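Search this notebook Go

October, paving survey, Coddale garden paths

Started at 7.30 before the visitors come. The job is to decide which bricks we lift and which we leave, so that Laing can order. The store at Mismont has 1465 reds left from the old batch and no greys at all.

First the curved path between the shrubs. The herringbone still reads well and I would not relay it. Colour is uneven, with darker patches which can be damp or only dirt, I did not scrape any of them. Leaf litter lies on the left along the planting and must be raked back before I can judge the edge bricks.

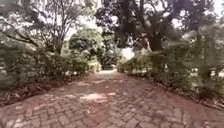
Stirnudum wrote in the margin that the dark patches should be washed first and judged after, and that last year we lifted good bricks only for their colour. I agree with this. Also asked: please no pressure washer, it takes the sand out of the joints.

So the washing goes before the lifting - soft broom, bucket, plain water. Jointing sand to be topped up after, when the surface is dry.

Second, the straight path by the lawn. Red and grey mixed here, same herringbone, and quite faded. The kerb on the lawn side I would keep as it is. On the other side there is a thin dark crack where the two paved areas meet, and it follows the kerb line.
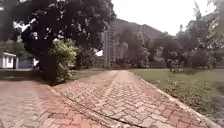 I want to put 2 pencil marks across the crack and measure between them every month until autumn is finished. If the gap grows, we open the kerb bed and look for roots. If not, we fill it with sand and forget it.

Order for Laing: 4000 bricks, mixed, matched to a sample and not to the catalogue. Job sheet 3478.

Still to do: borrow the long straight edge, ask for the drainage plan.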